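Alphabet Money

By the time I got to Skindwood I'd already told my mother I had a job in robotics, and she'd already told her whole building. I hadn't mentioned that the job was sorting toy letters by color. It paid by the episode, it came with a locker, and the bus from Priltmont stopped right outside, so I figured the details could wait.

An episode went like this. You stood behind the arms, took hold of the leader handles, and did the task start to finish while the recorder ran. Then you scattered the letters again and did it over. Flimirora, the company paying for all this, wanted 436 good ones from me before the end of March. Good meant no dropped letters and no letter on the wrong plate. It also meant no long pauses where you forgot which hand was which, and I had a lot of those in the first week (my left arm wandered off like a dog that smelled a sandwich).

My trainer was Heiðrún Ragnarsson. She could run both arms at once while eating crackers, and I never did figure out with what. She told me to stop being so careful. The model was going to copy me, she said, so if I dithered over every letter, it would learn to dither. I took that pretty personally. I've dithered over every single thing in my life, including two weddings, and now there was going to be a machine out there doing it for me!

So I practiced not dithering. I'd pick a letter, go, close, lift, drop it on the plate. Blue with blue, green with green, and the warm colors all together on the white one. I got quick. I got kind of beautiful at it, if you ask me, and by the second week I was dreaming in pinches. 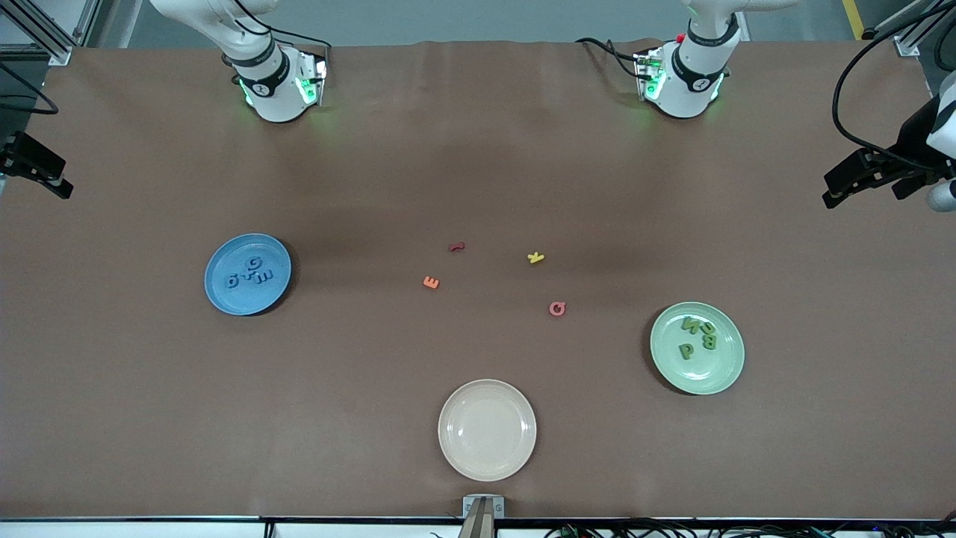 Leave the bad ones in, Chuang said over my shoulder, the model needs to see somebody miss and then fix it.

I let go of the handles. I had thrown out eight episodes that morning alone. One was for a fumble so small that the letter only tipped over and I got it on the second try. I'd deleted it with real shame, the way you'd crumple up a bad drawing.

"Heiðrún said no misses," I said.

Heiðrún, from the next station, said she'd said no drops. A miss was something else. A miss where you came back around and got it was the best thing you could hand over, and had I seriously been trashing those?

I had. I'd been trashing them since day one. Every time I reached for something and didn't quite get there, and took a breath, and reached again, I'd hit the red key and made like it never happened.

We went into the bin together after lunch. It keeps things for a while before it wipes them, thank God, and there I was, over and over – closing on nothing, backing up, coming in from the other side. Heiðrún marked them one at a time. Keep, keep, keep. She laughed at one where I chased an E halfway to the edge of the table, and she kept that one too.

I called my mother from the bus and told her about the letters. She wanted to know if they spelled anything.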